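House rules for the two-arm bench, version whatever 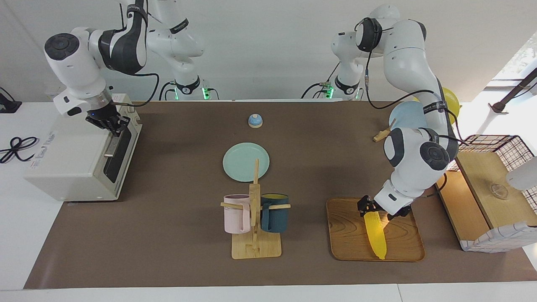
Right. So I said in July I'd write up the rules we work to and then didn't, and now three people have asked, so quick version while the kettle's on. These are bench rules. Not the proper safety standard, which you should read, all of it, even the annexes. Renu Saxena did our risk assessment at Sarwood and it runs to 60 pages and I am not going to summarise it badly in a blog post.

What I mean is the small stuff. The stuff that decides whether a day's recordings are worth keeping.

Rule one. One person is driving. Say who, out loud, before the arms are live. We had a week where Jamshid thought I was driving and I thought he was, and neither of us was looking at the pose we'd left the left arm in. No harm done. Still wrote it down. Whoever is driving has the stop within reach of their hand, which means on the table in front of them and not "just there behind the monitor".

Rule two. Left and right are the robot's left and right. Always. In speech, in file names, in the log, in the shouting. If you're facing it then its right arm is on your left and yes this is annoying for the first fortnight. Kristiansen (our old lab, before the move) did it the other way round for some tasks and robot-way for others, and Hamidreza spent most of a month untangling the labels. More than 3,000 episodes. He's still a bit funny about it.

Rule three. Green light on the base doesn't mean safe. People come in from other kit and read green as "go on, reach in". It means what the manual for your arm says it means, so look it up and stick the answer on the wall. Ours is on the wall. Hands stay out of the shared area until the driver says "clear", whatever colour anything is glowing.

Rule four, which gets the most arguments. Both arms can move at once only if the task needs both arms. Otherwise one parks. Parked means the agreed park pose, gripper open, nothing in it. I know the planner handles collisions. I know. The planner doesn't know about a mug that has swung round on its peg since the last scan, or a plate that's crept a couple of centimetres towards you. If the task does need both, then you write down beforehand which zone belongs to which arm and what happens if one of them has to stop half way through. "The other one stops too" is a fine answer. It's our answer.

Rule five. Objects. Every object on the mat is on the list for that session, every object on the list has a start place, and if it isn't on the list it comes off the mat before you record. Mats get cluttered because someone wants variety, which is fair enough, variety is good, but put it on the list. Darcy Partington made us a sheet for this with a column for "why is it here" and I moaned about it and then used it every day since.

Sub-rule for objects, learnt the slow way:

-- balloons move when someone opens a door. If you're going to have balloons out then the door stays shut and you make a note of it
-- anything with a hinge or a lid, decide open or closed at reset and write it in
-- appliances stay unplugged unless the task is about them being on. Check the plug yourself, don't ask
-- small clear things (glass bowls etc) go on the list in capitals. Depth cameras hate them and so will you
-- weigh the heavy stuff before you ask a gripper to lift it. Kitchen scales will do

Rule six. Cables. Loop them along the arm so there's enough slack for the full reach and not so much that it can catch on a joint or something on the table. Then run the whole range slowly, with someone watching the cable and ONLY the cable. Do it again after anybody has touched anything. Spare cable lying on the table goes off the mat at the very least, ideally off the table, and I'm aware I am the worst offender here.

Rule seven. Daylight. A window near the bench is lovely for the humans and a pain for the data. We haven't banned it, because the places these things are meant to work have windows too. But log the time and the blind position. Mahnaz Taheri wanted fixed lighting for everything, I wanted none of it fixed, so we landed on 4 lighting setups and a note in the log of which one. Seems to be holding up. If the blind moves part way through a run that's a new run.

Rule eight. Gripper force. Start at the lowest setting that does the job and go up, never start high and come down. Soft toys, plastic food, thin mugs, all sorts of things will survive a too-hard squeeze forty times and then not. And don't push down on an appliance with a closed gripper to see if it's stable!! Use your hand, with the arms off.

Rule nine. Failures get kept. Dropped it, missed it, knocked something over -- keep the file, tag it as a fail, write one line about why if you can see why. No tidying up the record so the numbers look nicer for the Hirport people. They asked for the fails specificaly, as it happens, which cheered me up a lot.

Rule ten was going to be about end of day shutdown but I need to check with Renu, as the Bondville bench does it in a different order from us and one of us is probably wrong. Might be us. Will update this bit.

Couple of things people emailed about. Yes we do a reset photo before every run, same camera, camera doesn't get moved, tape round its feet. No, we don't let visitors drive, not even for a minute, not even if they're paying. Two people in the room whenever the arms are powered. Max run length is 6 minutes and then the driver swaps, you'd be surprised how quickly you stop looking properly.

Oh and someone asked what we do if we break our own rules. Stop, park, write it in the book, carry on. The book's a paper one. It's got quite a lot of my handwriting in it.

Kettle's gone. More when I've teh shutdown thing sorted.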